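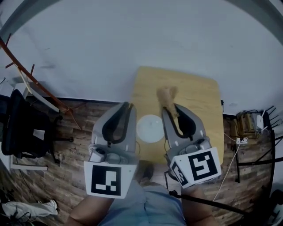 Plate's out, dinner isn't.

Edatham says its new meal plan saves a household 2000 a year. Saves compared to what? I read the whole page and never found out.

The fine print says 17 meals a month, minimum. Skip a week and you still pay for it.

Hastonlow ran the same pitch last fall — same wording, same smiling onions. Prices went up by November.

I'll keep buying my own carrots. Ask me again Thursday when I'm eating toast.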